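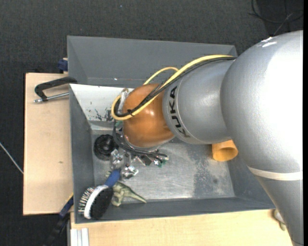
## The bin on the boards: a talk with the warehouse lead at Poltport

The gray bin has been at Poltport longer than the warehouse lead has. She started in March, nine years ago, and it was already scratched by then.

"People ask why we don't replace it," she said. "It's a metal bin. It has a flat floor and sloping sides, and things slide down to where you can reach them. I don't know what a new one would do better."

Poltport sorts small returned goods for Flundilora, a household supply company. Brushes, handles, fittings and odds and ends come back in mixed boxes and get emptied out before they are sorted. In January the site handled 2,591 items. A normal month is closer to 1,000.

The sloping walls matter most to her. She tried straight-sided plastic tubs from Kvam for one season and went back.

"With the tubs, the small pieces got stuck in the corners. You'd tip it out at the end of the day and find parts from the morning. Then you have to work out which box they came from, and that's half an hour gone."

The bin sits on light-colored wooden boards, with dark carpet under them. The boards were her idea. Before that the bin stood straight on the carpet, and she said it left dents and picked up fluff along the bottom edge.

"They're just boards. We had them left over from the shelving. I cut them on my lunch break."

She doesn't worry about the worn patches on the floor of the bin. Metal marks, she said, and the marks don't get on the goods. She wipes it out with a damp cloth before each new batch and checks the rim for burrs once a week. In all her time there she has filed down 3.

Asked what she would change, she took a while to answer.

"The labels, probably. Drastance prints them for us and the glue is too strong. You peel one off a brush handle and half of it stays on. I've told them. They sent a sample of a different one and it fell off in the box."

She is still waiting on the next sample. Until then she keeps a plastic scraper in her apron pocket, and a spare one in the desk.

*February 3, 2026*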